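Glaze notebook, Rillent workshop
August, after tea, back door open, still too warm to think properly

I meant to write this up yesterday while it was fresh and then I got talking over the fence and it went out of my head, so forgive me if the order of things is a bit muddled. It's mostly about the white.

Those of you who were in last month will remember the big serving dishes coming out of the kiln with the glaze crawled back from the rims in little beads, like water on a waxed coat. I was very low about it. I'd blamed the dust, and wiped every pot down with a damp sponge this time as carefully as if I were bathing a baby, and we still got crawling on the wide ones, so dust can't be the whole story. The mugs were lovely. The mugs are always lovely! It's the flat things that suffer.

So I went back to the recipe card and mixed a fresh lot from scratch. 2000 g dry weight, same as before, everything from the Fernham order except the zircon, which is the tail end of the Lazarević sack under the stairs (please fold the top over properly when you've been in it, it was standing wide open again). I left out a good part of the raw clay and put the same clay in calcined. To calcine it I spread it in an old bisque bowl and let it ride along with the bisque firing. The bowl went on the bottom shelf, and I wish now I'd put it higher up, as the powder nearest the wall looked a touch greyer than the rest. It sieved down all right in the end. I gave it two passes through the 80 and one through the 100, and my arm knows about it today.

I also want it on paper that the controller stopped at 656 degrees on the way up and sat there with the fault light on until I switched it off and on again at the wall. It carried on quite happily afterwards. It did something like this in the spring too, if I remember rightly, though I can't find that I wrote it down, so perhaps I dreamt it. If it does it to you, make a note of the temperature in the margin and don't open the lid.

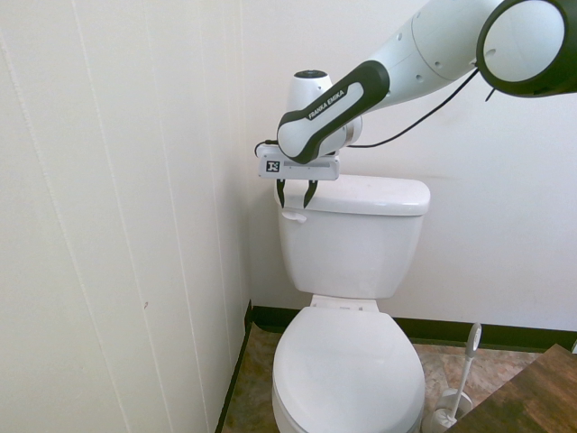
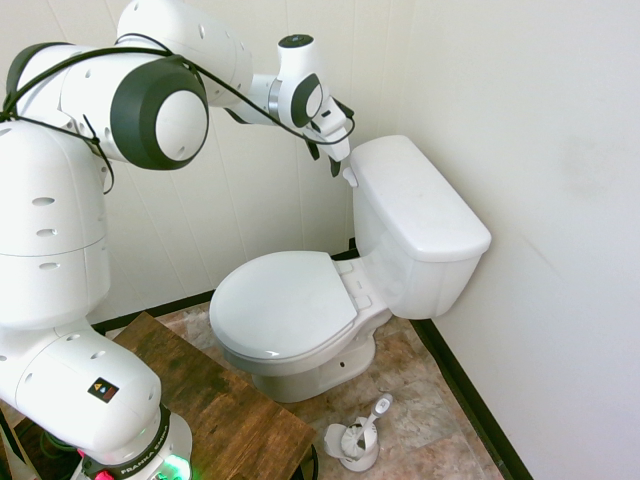 The new batch went on to the test tiles after lunch, one dip, two dips, and one dip with a brushed coat over the top half. Straight away it felt different in the bucket, thinner in the hand but quicker to grab, and it dried without those fine cracks that run along the edge like the mud at the bottom of a pond. I'm trying not to get excited. As for the colour, we've argued about it ever since I started, and I still say I don't want the plain bathroom white of that toilet, handsome as it is on a toilet; I'd like a warmer one, nearer to the top of the milk, that goes a little toasty where it thins over a handle. The old recipe on the Fultska clay used to do that. On the newer clay it comes out flatter, and I've a feeling the clay has less iron in it than the last delivery, but the bags are labelled just the same and I've no way of telling except by firing it.

Before I forget, the weighing. I found the water for the first slop written on the back of an envelope as 218 g, with no word about what it was meant to go with, in what I'm sorry to say is my own handwriting. It may be for the little wax pot. If anybody recognises it, put me out of my misery. I've pinned the envelope to the board next to the cone chart.

I kept the old glaze, by the way. There's the best part of a bucket and it would be a sin to throw it out when it behaves so nicely on mugs. It has the blue lid. The new one has the lid with the bite out of it and a strip of tape saying WHITE, LESS RAW CLAY, and I've marked the tiles to match with an underglaze pencil on the foot. Please don't top one up from the other, even if it looks low. I'll make up a second 2000 g on the same card if the tiles are good, and then I'd like to risk one of the big dishes, the one with the wonky rim that I wouldn't cry over.

Other bits. The bat that wouldn't sit flat on the end wheel is sitting flat now that I've picked the dried slip out from round the pin. The reclaim bin wants emptying on to the plaster, it's turned a bit ripe in this heat. Kiln wash on the middle shelf is flaking near the corner and I've stood it against the wall with the bad side facing out.

Tiles go in tonight with the mugs, top shelf and bottom shelf, slow to start and no hold at the end. I'll be down early to look through the spyhole, and there's gingerbread in the tin by the kettle.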